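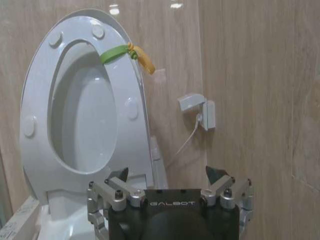

Friday, June 21, 2019

Workshop notebook, Stulen shared workshop. Project: Clemo (household service arm). Entry covers the seat task, wrist view and grip planning.

Purpose of session. To settle the approach path for raising and lowering the toilet seat, and to decide whether the added pull tab is to be kept as the standard grasp point for this task. The seat task was placed ahead of the door task at the last project meeting. The order has not been changed since.

Fixture. The workshop restroom is used for this task outside open hours. The seat is fitted with a green strap around the rim and a yellow-orange tag hanging from it. With the seat raised, the strap is on the upper right part of the rim and the tag extends past the edge, against the tile. The strap and tag are the only strongly colored items on an otherwise white fixture, and for the present they serve the vision routine as well as the fingers.

Grasp point. Two options were considered.

Option A is a direct pinch on the rim. The rim is thick and rounded, and the gloss finish gives the finger pads little to hold. The bumpers on the underside must also be avoided when the fingers close from that face.

Option B is a pinch on the tag. It is narrow enough to be taken well inside the finger opening, and a small error in wrist angle can be accepted. The drawback is that the tag swings. Its position should be read again immediately before closing and should not be carried over from the start of the approach.

Option B is adopted for raising. For lowering, a push with one closed fingertip from behind the rim will be tried first, with the tag as the fallback.

Keep-out zone. The power cable from the wall outlet runs down and to the left toward the bidet unit and passes behind the raised seat. In the low starting pose the cable lies in line with the space between the open fingers. The planner does not at present know that the cable exists. Until it does, the following rules apply:

Fingers are not to be closed in the low starting pose.
The wrist is not to travel to the right of the bidet housing below the height of the outlet.
The outlet cover and the plug are treated as a solid block with a margin of 204 mm on all sides.

The margin is generous and may be reduced in August, when the Julitz depth module is due to be fitted.

Vision. The recorded set now stands at 2,527 stills, of which 778 have been labeled for strap, tag and rim. Labeling was done in the Yan tool. Of the labeled stills, 164 were set aside for checking and must not be used for training. Colleagues are asked to leave that folder alone, as it was mixed with the main one once already and had to be sorted again by hand.

The ceiling light produces bright spots on the glossy tile near the top of the view. The tile also carries a wood-grain pattern with fine horizontal streaks, and in earlier versions the edge finder followed these in place of the upper rim. The present version weights the color of the strap first and looks for the rim afterward. This is simpler, but it ties the routine to one particular strap. A second strap in another color should be tried before the method is written up.

Gripper. The pivot joints and black bolts on both linkages are to be looked over before each session and the result entered on the sheet by the door. The pads are to be wiped with the mild cleaner only. Solvent is not permitted on the pads — see the note inside the cabinet.

Open items.

Model the cable, at least as a simple curve from the plug to the housing.
Decide the speed limit for the last part of the lowering motion. The present figure was chosen for the bench mock-up and has not been reviewed for a real seat.
Obtain a spare strap and tag.
Confirm with the workshop desk which evenings the restroom may be reserved next month.

The arm is to be parked and switched off at the wall after each session, and the reservation sign taken down.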